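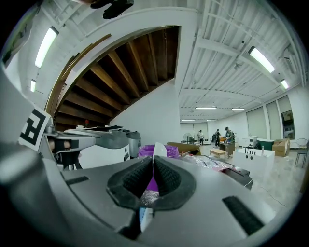

Packing for the Flight You Might Miss

Set the bag by the door the night before. My own record is 16 minutes from alarm to taxi, and I arrived at the gate wearing one sock.

Chargers go in a zip pouch. Loose ones will knot themselves somewhere over Ohio.

Write the flight number on paper and stick it to the fridge. Mine was 593 last time, and I still told the driver 539.

Roll the shirts. They come out creased anyway, but you fit two more.

Leave 40 minutes more than the airline suggests. Gate coffee is bad, so bring a book.

Ohemaa Frimpong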